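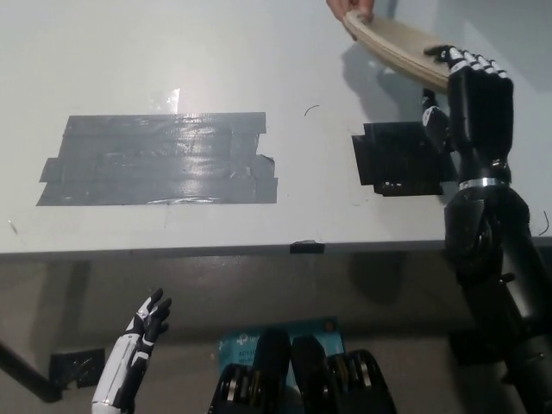
Plulmont Tabletop Handling Kit: planning your order

We love this kit for teams buying their first two-handed robot! It's built for everyday tabletop jobs — plates, boards, anything with an edge a hand can get hold of — and it comes as 2 hands, 2 arms and a mounting post.

What to budget for
Set aside money for a plain table, spare fingertips and plenty of tape. Marking off your work areas with tape is cheap and easy to redo when the layout changes.

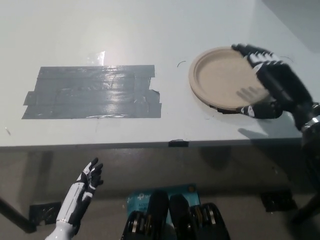
Floor space matters too, so measure before you order and leave room for a person on the far side of the table. Daiane Paiva at our Zatadwood shop will happily go over your sketch (she loves a good sketch!).

Lead time: up to 3 weeks
Spare fingertips: packs of 200
Part number: 674
Next production run: November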